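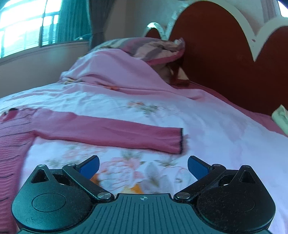
Photos: Baldur Ketilsson / Fistham bench notes

Notebook, May, entry 8
Skaketti hand-held gripper kit, on trial from Vídalín

Set up 9:40, bedroom, soft goods. Curtains left as they were. Window light is strong and I wanted to see what it does to the tracking before we go pulling blinds for every session.

Test piece is the pink sweater on the floral sheet. Chose it because the Pornden kit we had over the winter did badly on knits over a patterned ground. Wanted the same kind of problem for this one so the notes can sit side by side.

Kit as supplied: grippers, two spare sets of finger pads, charger, hex key, a printed quick start in very small type. The spare pads came in an unlabelled bag. Asked Vídalín whether they are the same hardness as the fitted ones. No answer yet.

Trigger feel is better than the Pornden. Long travel, light at the start, firmer near the end. Wrist is fine after 30 minutes, forearm a bit sore. The housings pick up lint, so wipe them down between runs or it ends up on everything. 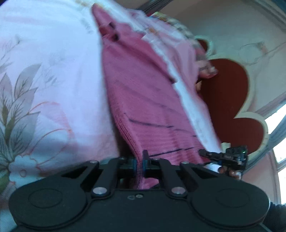

Gripping at the edge of the knit works best if you come in low and let the fingers take a small fold before closing. Coming straight down, the pads skate over the ribbing and you get one layer when you wanted two. Smooth sleeve is easier than the body. Cuffs are easiest of all, the trim gives the pads something to bite on.

Log says 273 grasps for the morning. I threw out the first 2 runs, wrong colour profile loaded, my fault. Redo those after lunch.

Tracking dropped once when I turned toward the window. Came back by itself but there is a jump in the path. Check whether the software flags it or if we have to find these by eye. If by eye, that goes in the report as a mark against.

Price is per kit with a yearly software licence on top. The licence is the part I don't like. Pornden charges once. Need a written quote in Canadian dollars before Fistham can compare them properly.

To do
- pad hardness, chase Vídalín again
- same sweater on a plain grey sheet
- towels, then the heavy wool blanket
- ask if the trigger spring can be swapped
- charge everything tonight, the second battery read low at 11:15

B.K.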